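July, notebook entry, clothes folding, house set

Started 8:40. Target for the house set is 900 episodes of folding and tidying clothes on a bed. We came in this morning with 244 in the bag. Colin Clegg's planning sheet says 500 by the end of this visit, in a column he has colored green ahead of time, which I admire as a form of prayer.

Setup notes for whoever picks this up. Two grippers per operator, left and right, both on fresh batteries. Zeroed the finger width on each before starting: closed, open, closed, hold three seconds. The left one reads a hair wide when closed. I have written this down on three separate visits now and it has still not shamed itself into improving. Offset goes in the session header, not in the individual files. Văduva put it in the individual files last time and spent an evening taking it out again.

Task list for the bed, as agreed:
1. Fold sweater, sleeves in, then bottom to collar.
2. Fold jacket, same idea, worse results.
3. Pull one item out of a heap and lay it flat.
4. Stack folded items.
5. Move stack.

Start state for task 1 is sweater flat, fingers open, both tools inside arm's reach. Everything else on the bed stays wherever it landed. We had the tidy-bed argument again over coffee and I'm still against tidying. The Ornumo set was shot on bare tables with one shirt at a time, and the policy trained on it folded beautifully until it met a second shirt.

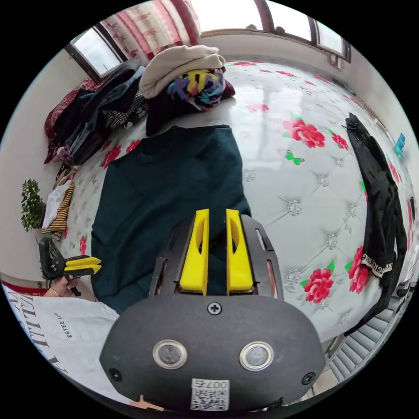

Task 1 start state. Teal sweater flat, jacket down the right side, heaps left as found.

The bed cover is the best thing to happen to this dataset in weeks. Big flowers, butterflies, silver studs, all of it tufted. Our garment segmenter (Cistora build, the one from before the rename) looked at the first batch and decided one of the butterflies was a sock. It then held this opinion with great confidence for eleven frames. I've kept those frames in a folder called sock.

Tufting matters for a less funny reason too. The fingers go in low to get under a hem, and on a flat mattress you can slide. On this stuff you slide until you reach a dip and then you have a fingerful of quilt. First dozen tries at the sweater hem, I lifted the bed cover along with it in five. Marked those as fail-grasp and kept them. Approach from a little higher, pinch, lift, then drag. Slower, but the pinch holds.

Sleeves. Two-handed sleeve fold is fine if the left tool holds the shoulder down while the right one brings the cuff across. If both hands move at once the sweater rotates and you end up folding a different sweater from the one you started with. Have asked everyone to do it one hand at a time. Everyone has agreed. The recordings will show what everyone did.

Dark garments are a pain again. Black on black in the heap, the depth guess goes soft and even I can't tell on playback which edge is being picked. For task 3 I would like the pick to be something with a pattern or a clear edge at least half the time. The checked one is good. Jeans are good too, heavy enough that the drag looks different, and we have very little heavy cloth so far.

10:15, tracking check. Lost pose twice in the run before, both times on a big wrist turn with the window going past. Strong daylight from that side, and the exposure dives, and then the map has nothing to chew on for half a second. Did a set of turns on purpose to see where it breaks: tool rolled well over, pointed across the bed, other operator in view with an arm up. Stilus viewer open on the laptop for replay. 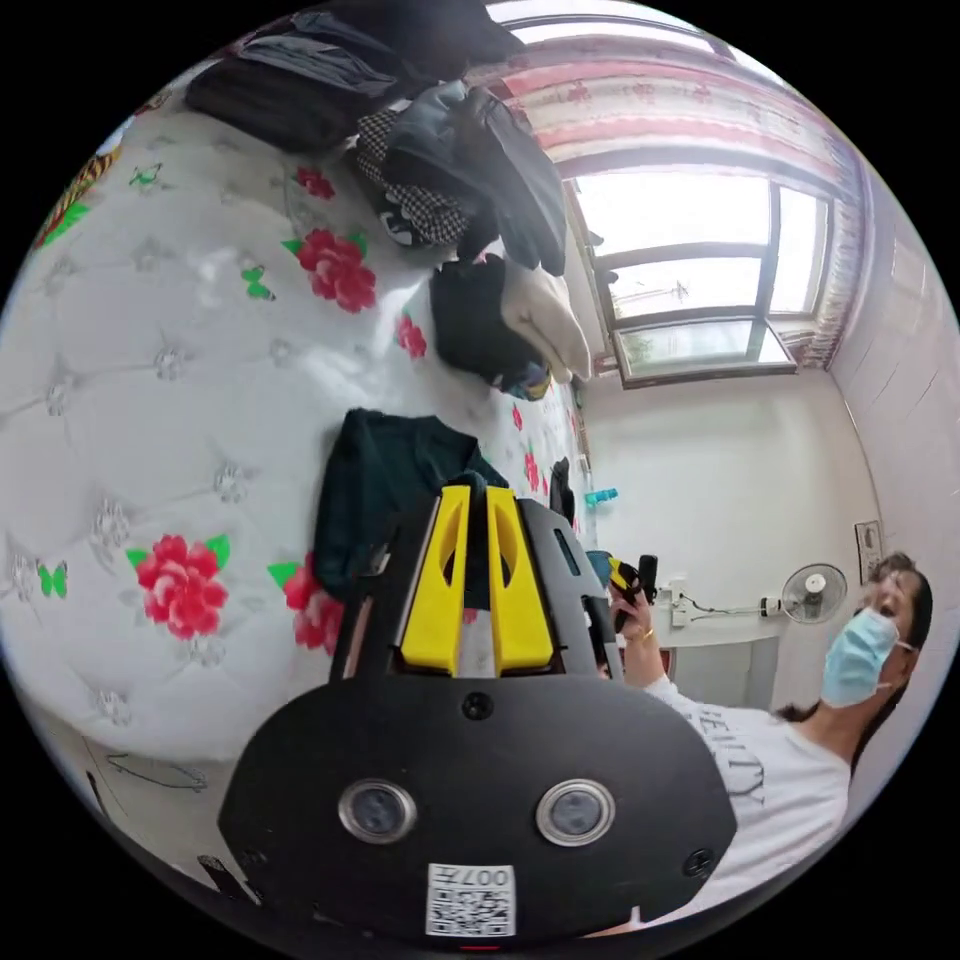
Roll test, tool well over on its side, window and second operator in view.

Result: it held in most of them. The walls give it very little, being white, but the bed cover is covered in features and as long as a good piece of it stays in view the pose survives. So the butterflies are forgiven. Where it fails is bright window plus plain wall and no bed. Rule for now is keep some bed in view when turning, and don't swing toward the window to see whether it's raining.

Also from the roll test: the other operator's arm and tool come through quite large in view. I don't mind this. The filter does mind, and throws out anything with a second hand in it, so it needs switching off for this batch or we lose half of what we came for. Told Colin. He said it was already off. It was on.

Count at the lunch break is 696 if you believe the uploader, which counted every file from the right tool twice and a few of the old ones for company. Will recount from the session headers before anybody colors in another column.

To do:
Recount.
Left tool, finger width, again.
Lock exposure and repeat the roll test at the same time of day.
More jeans.
Ask Văduva whether failed grasps of bedding get their own label. I vote yes, and I vote for "quilt".
Sweater needs a rest. It's starting to fold along the same lines by itself, and the model will think this is normal.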